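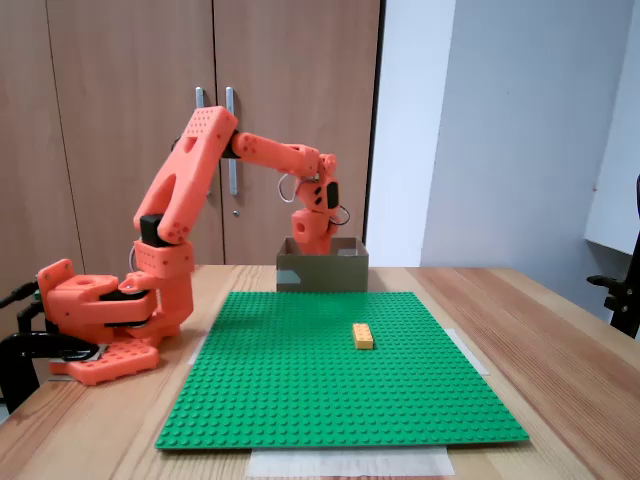 Figure 3. Arm at the parts box, baseplate in front, one brick on the plate.

Support > Stondley bench arm > Set-up guide > Section 4

Reading time: 8 minutes for the full guide

We use cookies to remember your language and where you left off in the guide. Accept / Manage

4. Getting the bench ready for a shared shift

If you have come from Section 3, the arm is bolted together and answering to the controller, and you are probably itching to see it do some work. Do bear with us for one more section! The people who will stand beside it all day deserve a calm start, and most of the grumbles we hear from packing rooms go back to a hurried first morning.

4.1 Clamp the base to the table edge and give the foot plate a firm push from each side. If it shifts, tighten and push again.

4.2 Place the box directly behind the far edge of the green baseplate, with its open top clear of shelves and cables.

4.3 Tape the plate down so that it cannot creep during the shift.

4.4 Put a single brick on the plate and run the practice routine 12 times at the slowest speed. Let everyone on the team have a turn at the stop button, including those who say they would sooner watch.

CAUTION: Keep hands, sleeves and lanyards out of the box whenever the arm is powered. The gripper reaches well down inside, and its tip can be hidden by the front wall.

4.5 Agree who refills the box and when. At the Hermans site this used to be nobody's job in particular, as each packer topped up their own tray. Now one person does it, around every 20 minutes, with the arm paused, and the others have moved on to checking finished kits.

NOTE: Jobs do change, and it is kinder to talk about that before the arm arrives than afterwards. Riaan Magagula, who leads the day shift there, swapped the refilling and checking roles each morning from June onwards – his packers had asked for it, and we now suggest it to new sites.

4.6 Write the agreed roles on the card inside the back cover and pin it up by the bench.

If the arm stops short of the box, go back to step 4.2 before changing any settings. For reach limits, see Section 9.

Text revised 2019-12-23 by Daniyal Sethi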